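Shared Pantry Shelf Opens to Office Tenants in Plaltorstead

Jun 11, 2022

PLALTORSTEAD – Tenants of the Barkden building on the east side of Plaltorstead can now fill up on rice, sugar and other dry goods without leaving work, under a jar-sharing program that opened to all floors this month.

The program, called Purkance, keeps staple foods in refillable glass jars and lets people take what they need for lunch or carry a portion home. It began in December as a trial among the tenants of a single floor. Building manager Hubert Imhof said the trial drew enough interest that he agreed to give it permanent shelf space in the kitchen.

"People were buying a big bag of something, using it twice, and leaving it in the cupboard until it went stale," Imhof said. "We threw out a lot of food that way. If it's in a jar on a shelf and everyone can see it, it gets eaten."

Tenants pay a yearly fee of 94 dollars per office, whatever the size of the office. The money goes toward bulk orders, replacement lids and labels. Roughly 600 people work in the building, and Imhof said he expects fewer than half of them to use the shelf regularly. Many bring lunch from home or eat out.

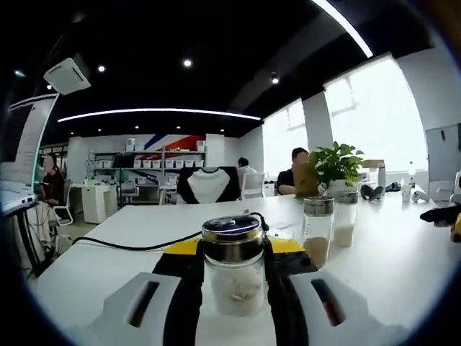
Most of the stock is plain. Rice, white and brown sugar, oats, salt and lentils make up the standing order, and a smaller set of spice jars is kept beside them. Coffee and tea are not included, as most offices already buy their own.

Anyone can suggest an addition by writing it on the sheet inside the kitchen door. Requests are looked at once a month. So far the shelf has added cracked wheat and dropped powdered milk, which clumped in the humidity.

The jars come in several sizes and are not all the same make. Some were bought new when the trial started and others were donated by tenants who had spares at home. Imhof said he would like to replace the odd ones over time so that lids can be swapped between jars, but he does not plan to spend much on it.

"A jar is a jar," he said. "The lid has to fit. That's the part we check."

Lids were the main complaint during the trial. Several went missing or ended up on the wrong jars, and one batch of sugar had to be thrown away after it was left open over a long holiday break. Under the new rules, a jar without a lid that closes properly is taken out of use until a replacement is found.

Labels have been a smaller problem. Paper labels came off in the dishwasher, and for a time several of the white powders and grains on the shelf had nothing to identify them. Salt and sugar were mixed up at least once. Tenants are now asked to wash jars by hand and to put the name of the contents and the fill date on the underside of each jar in grease pencil.

Jars may be carried out of the kitchen and used at a table or desk, but they should be back on the shelf by the end of the day. The largest jars are heavy when full, and the posted rules recommend filling them only partway. 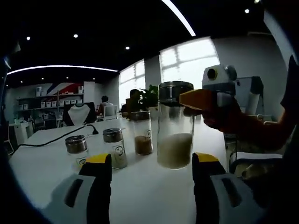
Glass jars of different sizes on a table in an open office space.

Bulk bags are stored in a locked closet next to the kitchen. Orders are placed every 2 months with Bühler, a wholesaler in town that delivers to the loading entrance. The first order for the full building came to just under 800 dollars, and Imhof said the next one will probably be smaller now that the shelf is stocked.

Refills are done in the morning before the kitchen gets busy. Each office takes a turn, and the schedule is posted by the sink. A refill means emptying what is left of the old stock into a bowl, washing and drying the jar, adding the new stock and then putting the older food back on top so that it is used first. Jars that are still damp are left upside down on the rack until the following morning.

Tenants with food allergies are advised to keep their own supplies. The shelf does not carry nuts or nut products, but scoops are shared and the bulk bags are packed elsewhere. A notice saying so has been posted in the kitchen since the trial.

Not every tenant was in favor of the change. Two offices asked whether they could opt out of the fee, and they were allowed to do so for the first year. Their staff are asked not to use the shelf. Imhof said no one is checking.

A request to add flour was turned down for now over concerns about pantry moths. It will be looked at again in the fall, along with a proposal to stock dried fruit.

Offices that have not yet signed up can do so at the front desk. The fee for those joining partway through the year will be reduced. Clean glass jars with matching lids can be dropped off at the same place during business hours. Plastic containers will not be accepted.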